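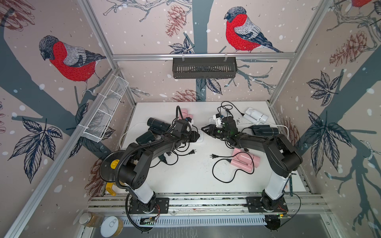

Peltetti begins renewable diesel trials at Halero terminal

Peltetti has started blending renewable diesel at its Halero terminal, with the first loads going to local trucking customers on Thursday. The fuel is made from used cooking oil and animal fats supplied by Somboon, and can be used in existing engines without changes to the vehicle.

The trial will run for 6 months. During that time, 15 fleet customers will take a blend from a separate loading bay – regular diesel supplies at the terminal are not affected. Peltetti has set aside 4 storage tanks for the work, with a combined capacity of 3,197 cubic meters.

"Most of our customers want to know how it behaves in cold weather and what it does to their fuel filters," said Sandra Sedgwick, terminal manager at Halero. "We will have a full winter of operation to look at before we decide on volumes."

Cirent will test samples from each delivery for water content, density and cloud point. Results will be shared with customers every month.

Đạt Lương, who runs supply planning for Peltetti, said feedstock remains the main limit on output. The company is in talks with two further suppliers and expects to sign at least one contract before the trial ends.

Fleet operators who want to join a later phase should contact their account manager.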